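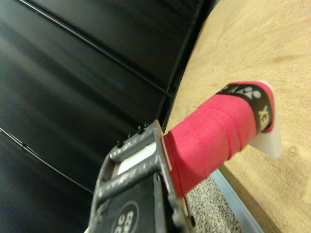
3. What we did with our Saturdays

I should say first that none of us on the Werkemside student team play any sport to speak of, so choosing racket handling as our project task was a bit of a leap. The Semden challenge lets each team pick an everyday object with a long handle, and most of the other teams went for brooms or umbrellas. We liked the racket because the weight sits so far from the place you hold it. Pick it up near the butt of the handle and the head wants to swing down; pick it up too near the head and you can't hand it over politely. That gave us something to measure.

3.1 The task

The arm starts with the racket lying on the table. It has to take hold of the handle, lift, turn the racket so the butt end faces a person, and wait. A run counts as a success only if the racket doesn't twist in the jaws by more than 5 degrees between the lift and the handover. We argued for ages over that limit (one of us wanted it much looser, and I admit it would have made our results look lovely) but we kept it all the way through.

Figure 3. Gripper closed on the handle of the racket. The view is from the small camera mounted on the arm itself, and it is the view our software works from.

3.2 Holding on without squashing

Overgrip tape is soft, and that turned into the most interesting part of the whole year for me. A hard plastic tube either slips or it doesn't. Tape gives a little under the jaw, so the gripper reports that it has closed further than the true width of the handle, and our first program took that as a sign it had missed and let go again! You can see in Figure 3 that the tape is slightly compressed where the jaw presses on it. We ended up ignoring the reported width after first contact and going by motor current alone, which the Ziółkowski library (see Section 2) lets you read while the jaws are moving.

We tried 8 force settings. The lowest two dropped the racket before the turn was finished. The top one held beautifully but left a dent in the tape that stayed there, and we didn't fancy buying new tape every week out of the club money. Everything we report in Section 4 uses the fourth setting.

3.3 Finding the end of the handle

For the handover the arm needs to know which way round the racket is. We trained a small detector on 3000 pictures from the arm camera, labelled by hand over tea in the upstairs lab, and if you have never drawn boxes round racket handles until ten at night I can't say I recommend it. A white butt cap against a pale wooden tabletop is not a kind thing to ask of a cheap camera. The finishing band helped a great deal - it's black, it sits close to the end, and it stands out well from pinkish-red tape. So the detector looks for the band first and then guesses where the cap must be from there.

The weak spot is obvious enough. Put different tape on, or a band in the same colour as the tape, and the trick stops working. We had a go with a second racket from the Zinton sports hall that had no band at all, and the arm offered us the wrong end in every run. Those runs are left out of the main table and listed separately in Section 4.2.

3.4 Who did what

Two of us wrote the grasping code and the rest shared the labelling, the safety checks and the timekeeping. We swapped jobs in May so that everybody had a turn at the controls before the challenge.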